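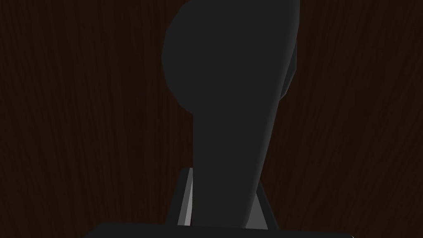

4. Placing and Starting the Dehumidifier

Support > Rurumik Room Units > Owner's Guide > Section 4

This section applies to the Rurumik room dehumidifier as supplied to residents of the Avavport apartments. It covers choosing a location, filling out the unit record, first start, continuous drainage, and the first week of use. Cleaning and storage are covered in Section 6. Residents who received their unit from a previous tenant should complete Section 3 (Inspection of a Used Unit) before proceeding.

The text of this section was revised on Monday, February 2, 2026, and replaces the loose sheet packed with earlier units. The loose sheet should be discarded.

4.1 Before You Begin

The unit weighs 19 pounds with the tank empty. It has a recessed handle on each side and four casters, two of which lock.

Check that the carton contains the following:

- dehumidifier with tank installed
- air filter, in a paper sleeve
- drain adapter with rubber washer
- caster lock key
- unit record card

The drain hose is not included. Hoses from the Nostik kit fit the adapter without modification. Other hoses may be used if the threaded end matches the one shown on the record card.

CAUTION: If the unit has been carried or delivered on its side, stand it upright and leave it unplugged for 24 hours before first start. The compressor may be damaged if this waiting period is shortened.

4.2 Choosing a Location

One unit is intended for a closed area of up to 500 square feet. An open doorway between two rooms joins them for this purpose, and the combined area should be used.

1. Select the room in which dampness is most noticeable. In most apartments this will be the bedroom on the outside wall or the hall closet nearest the bathroom.

2. Place the unit on a level floor. Do not place it on a table, a shelf, or a thick rug.

3. Leave 20 inches of clear space in front of the air outlet and at least one hand's width at the back and sides. Curtains must not be able to reach the intake grille.

4. Turn the unit so that the tank can be pulled straight out toward you. Residents frequently set the unit in a corner and later find that it must be rolled out each time the tank is emptied.

5. Lock both front casters with the key. The key may then be stored in the clip under the lid. 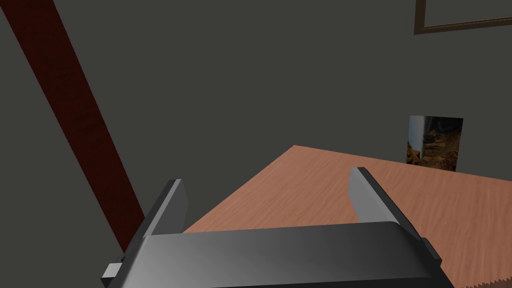
The unit should not share a room with a running humidifier, and it should not be used in a bathroom with a tub or shower. A half bath is acceptable if the outlet is protected by a ground fault device and the cord does not pass in front of the sink.

NOTE: Wooden furniture and musical instruments should be kept out of the direct stream of air. Dry air blown against one side of a wooden panel for many days may cause it to bow. The same applies to picture frames hung low on the wall opposite the outlet.

Plug the unit directly into a wall outlet. Extension cords and power strips are not permitted under the terms of the apartment agreement, whatever their rating.

4.3 First Start

1. Remove the air filter from its paper sleeve and slide it into the slot behind the rear grille, with the tab facing up. The unit will run without the filter, but dust drawn into the coil in this way is not covered by the warranty.

2. Pull out the tank. Remove the foam block that holds the float in place during shipping. Check that the float moves up and down freely.

3. Return the tank and press until it clicks. If the tank light remains on, pull the tank out and seat it again. Do not force it.

4. Plug in the cord and press POWER. The display shows two dashes, then the current humidity of the room.

5. Press the up or down arrow until the display shows 50. This is the recommended setting for the first week.

6. Press FAN once for low speed or twice for high speed. High speed is suggested for the first day.

The compressor starts after a delay of three minutes. The fan runs during this time. The delay repeats each time the unit is switched off and on again, and it cannot be canceled.

NOTE: A low knock at the moment the compressor starts is normal. A knock that continues after the first minute is not normal, and the unit should be switched off and reported to the service desk.

Close the windows and outside doors of the room while the unit is running. Inside doors may be left open or closed, subject to the area limit given in 4.2. Where a door is left open, make sure that it cannot swing against the unit or pinch the cord. A felt stop is available from the building office on request.
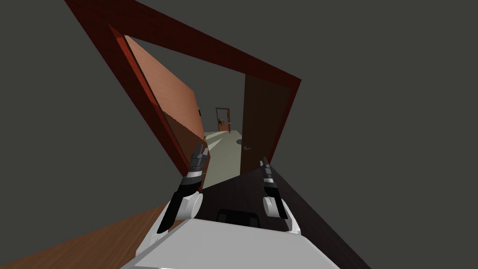
The tank light comes on when the tank is full, and the unit stops by itself. Water left standing in a full tank will not overflow, but it should be emptied within a day. Tank water is not suitable for drinking, for pets, for cooking, or for steam irons. It may be poured down any sink or used on ornamental plants that will not be eaten.

4.4 Continuous Drainage

Continuous drainage is optional. It is recommended for residents who travel, and for ground floor apartments during the damp season. The floor drain or sink must be lower than the drain port at the back of the unit. The unit has no pump.

1. Switch off the unit and remove the plug from the wall.

2. Unscrew the round cap at the back, turning it to the left. A small amount of water may be released, so have a towel ready. Keep the cap.

3. Place the rubber washer inside the drain adapter. Screw the adapter onto the port by hand. Do not use pliers.

4. Attach the hose to the adapter and lead it to the drain. The hose must slope downward along its full length, with no loops and no raised section.

5. Secure the free end so that it cannot slip out of the drain. A Nostik hose includes a clip for this purpose.

6. Restore power and observe the connection for one hour.

If water continues to collect in the tank, the hose is blocked or rises at some point along its route. Correct the route before leaving the unit unattended.

CAUTION: Do not lead the hose through a window or across a shared walkway. Do not lead it into a toilet bowl.

To return to normal use, remove the adapter and replace the round cap and its seal. A unit run without the cap will leak onto the floor.

4.5 The First Week

Readings during the first week are likely to be uneven. Plaster, carpet, clothing, and mattresses hold a good deal of water and give it up slowly. In a room that has been closed over the winter, the tank may need to be emptied twice a day at first.

Record the reading on the unit record card each morning, before opening windows. The card has one line for each day and a space for remarks such as laundry dried indoors or guests staying overnight. Residents who return the completed card to the building office by the end of October will be included in the annual filter mailing.

If the reading has not fallen after seven days, check the following in order:

1. Windows and outside doors are fully closed.
2. The filter is clean and correctly placed.
3. The area served does not exceed the limit in 4.2.
4. The humidity setting is lower than the reading on the display.
5. There is no visible leak under a sink, behind the washer, or at a window frame.

A leak should be reported to the building office at once. The dehumidifier is not a remedy for a leak, and running it may hide the damage for some time.

Service under warranty is handled by Van der Linden. Have the serial number ready, along with the unit record card. The serial number is printed on the label inside the tank opening. Units found to be in working order are returned to the resident without charge on the first occasion only.

4.6 Remarks Received from Residents

Remarks are printed as received, with a reply where one is needed.
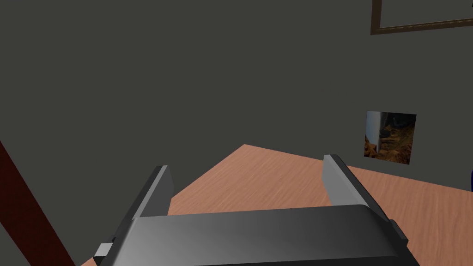
Oriana Bravo: The guide says to set the unit to 50, but my display went down to 29 overnight and the fan was still going. I have a closet-sized bedroom and keep the door shut. Should I be worried about it, and is it using power the whole time?

Reply: The fan may continue after the setting has been reached in order to sample the air, and it draws very little power when the compressor is off. A reading that low with the setting at 50 is not expected, however. Please confirm that the unit has not been placed in DRY mode, which ignores the setting and runs the compressor without pause. DRY mode is switched off by holding the FAN button until the small light beside it goes out. If the light is already out, the sensor should be checked by Van der Linden. In the meantime the bedroom door may be left open.

Further remarks may be left at the building office or written on the back of the unit record card.

Continue to Section 5, Display Messages.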